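4. Recording your first batch of picks

By now you've got the arm homed and the Gretent recorder talking to it. If the status line still says "waiting", go back to section 3, since nothing below will work until it clears. I usually set aside a full morning for a first batch. You'll get quicker, I promise!

1. Clamp the bin to the table and give it a good shove. If it moves at all, clamp it again.

2. Drop the bars in from a bit of a height and leave them however they land. I know it's tempting to tidy them up (I did it for my entire first batch, and Mitali Dewan very kindly made me redo the lot).

3. Open a new session in Gretent and name it with your initials and the bin number.

4. Put the pendant where you can grab it without leaning over the arm.

CAUTION: Keep your hands out of the bin whenever the arm is enabled, even if it's sitting still. Pause on the pendant first, every time.

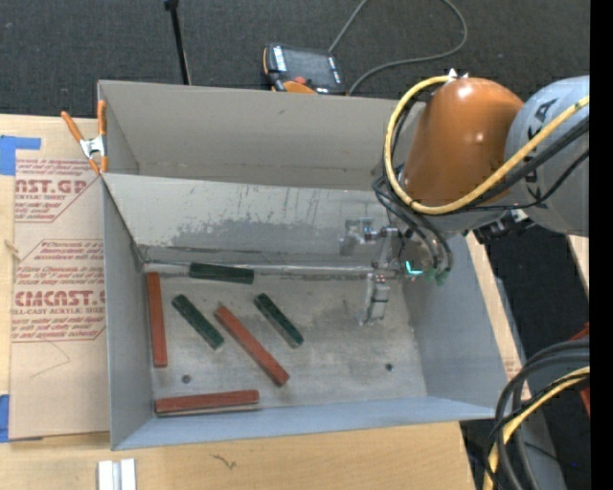 5. Record 40 picks, then stop and save. Each pick starts with the gripper open above the bin and ends when you've let go over the drop tray. Go for whichever bar you'd naturally reach for next, and mix up the colours as you go – with red and green bars lying at different angles like these, you've got plenty of choice. A bar resting up against the sloped panel is worth a try too, and so is one lying right beside a wall. Those awkward ones are what our model is shortest on.

6. If you fumble a pick, don't delete it. Press Mark, label it "miss" and carry on with the next one.

7. Tip the bars out and drop them in again after every 4 picks.

Note: Please don't wipe down the bin between sessions. Scuffs and stains are fine, and I'd like the model to get used to them.

8. When you've saved the batch, play back a few picks at double speed. You're checking that the picture and the arm readings line up. If the gripper closes in one before the other, the clock has drifted, and you'll want the resync steps in section 6.

A full set for one bin is 300 picks. You don't need to do it in one go – I get sloppy after an hour or so and it shows in the recordings. Sânziana Stoica looks after the shared drive, so let her know once your set is uploaded and she'll add it to the next training run.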